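Two-arm teleop demos: keep the extra objects on the table or clear them?

Posted by Hustisen

Recording block-picking demos by remote control, two arms, head camera. I have 700 episodes so far. The blocks move between episodes. The toy fruits and the steel bowl stay along the back and are never touched.

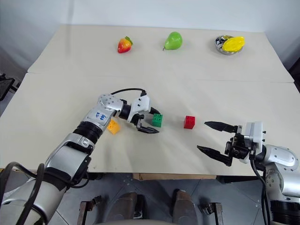
Start of an episode, both grippers open near the blocks.

The trained policy reaches well but sometimes closes short of the red block. Is the back row hurting me, or is it the way I drive the arms?

Zarkis

Keep them, but move them. If the fruits sit in one spot for 700 episodes, the policy can use them as landmarks and will drift when you shift one. I shuffle mine every few episodes. The bowl is worth moving too – shiny metal changes with the light. 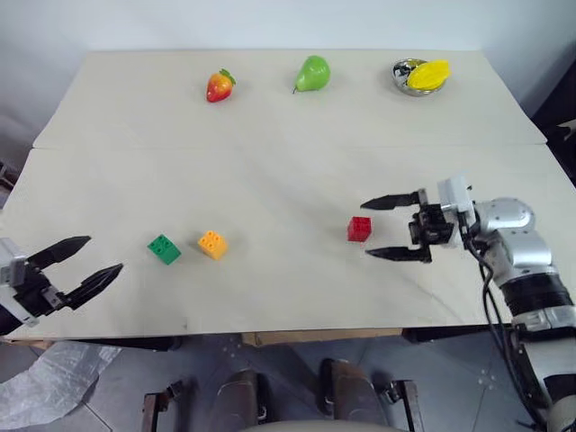
Closing short is a separate problem. Check the lag between your hand controller and the recorded joint values. If you log the command and the camera image at different times, the close signal lands early. Line up the timestamps first, then retrain on the same data before you record more. Also pause briefly with the jaws on either side of the block before you squeeze.

Nagano

Just get more demos. Mine got better somewhere before 4000.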